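Second progress report on the Kuscombe common room
Kettle program, support from the Estia fund
Prepared by Bonifacio Carrasco for the Stedgate office
2024-07-13

Purpose of this report

With this report I inform the fund about the work done since April, the money spent, and what remains until the room can be given fully to its users. The first report described mainly the painting and the electricity, so I will not repeat these parts. I will write here about the furniture, the drinks corner and the daily order in the room, which were the three points on which the office asked me to be more exact.

Short overview

The room is in use every working day. The furniture is in its place, except for the shelf on the long wall, and the drinks corner has its refrigerator. The spending is inside the approved amount. There is a delay of two weeks with the shelf, and I explain it further below.

Furniture and layout

In the first plan all tables were put together in the middle of the room. We tried this in April and it was not good, as people who wanted to pass to the other side had to ask others to stand up. Now the tables stand separately, with a clear way between them. People often stand at the tables while they work, and for this reason I did not buy a seat for every place. The money saved in this way was moved to the drinks corner, as it was agreed with the office by letter.

For the chairs we chose a model with a black frame and a light back with small openings, so that it does not feel too warm in summer. They are easy to clean with a damp cloth. The one complaint I received is that the feet make noise on the floor. I have ordered felt pads for them, and the cost is small enough to be paid from the monthly money.
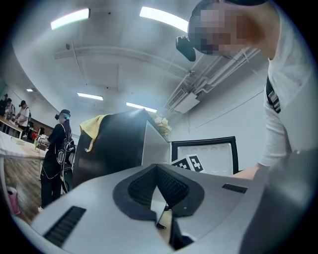 We also agreed that the room should not look like an office only. Some flowers and a bit of color make a big difference, and the users asked for this already in the first meeting. I have kept this part very modest – no new decoration was bought in this period, and I do not plan to buy any before the shelf is finished. Yellow cloths are used for the dusting, and the white ones stay in the drinks corner, so they are not mixed. This rule is simple and people mostly follow it, but not always in the place where the cloth is left afterwards.

A second matter is the bags and personal things. In the beginning they were left on the tables, which took the space from the others. I asked that they go on the hooks near the entrance, and the hooks were enough until May. With more visitors they became full, and a second row is included in the list of remaining work.

Drinks corner

The fund approved a small refrigerator in place of the big one that was in my first request. I must say that this was the right decision. The small model has a black outside and a white inside, and it is enough for cold drinks and for the milk. The control knob is inside on the back wall, near the top, and this caused some confusion in the first days because people were looking for it on the outside. I have now written a short note about it in the room instructions.

The door opens to the right. When we chose the position we measured only the refrigerator itself and forgot the space that the open door needs. It had to be moved once, and now the door can be opened completely. I mention it so that other rooms in the program can measure the door too before they decide.

The drinks are bought once per month. Flavored drinks in cans, for example grapefruit, are more popular than the plain water, so I changed the order a little in June. In the last delivery we received 101 cans, which are stored in the closed cupboard and put in the refrigerator in small quantities. It is not practical to fill it to the top, as then the milk has no place.

For the cleaning of the refrigerator we follow these steps at the end of each month:

1. Take out everything and throw away what is open or out of date.

2. Turn the knob to zero and pull the plug.

3. Wash the walls with warm water and a little soap, without touching the vent with the wet cloth.

4. Clean the inside of the door, also in the low parts between the ridges, and the black border around it. Dry everything and leave the door wide open for one hour before the plug goes back. 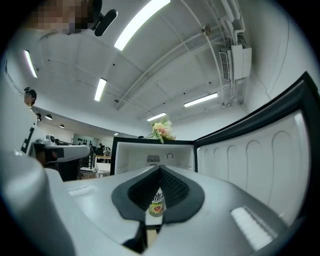 Money

From the beginning of the second period until today we have spent 3,293 dollars. The largest part went to the tables and chairs, then comes the refrigerator with its delivery. The monthly drinks are paid from the running budget and are not included in this sum. All receipts are in the folder which I sent to Stedgate together with this report.

Delays and open questions

The shelf was promised for the end of June. The carpenter had to change the fixing because the long wall is weaker than we believed, and he asked for two more weeks. The price stays the same. I have his confirmation in writing.

One question I would like to put to the office is who will pay for the drinks after the support is finished. The users have proposed a small monthly contribution. I think it is possible, but I prefer to have your opinion before I answer them.

Remaining work

Mounting of the shelf on the long wall
Second row of hooks near the entrance
Felt pads under the chairs
Printed room instructions, with the note about the knob

I will send the final report when the shelf is mounted and paid. If the office wishes to visit Kuscombe before this, the mornings are better, as there is more calm in the room and I can show everything without disturbing the work.

With kind regards,
Bonifacio Carrasco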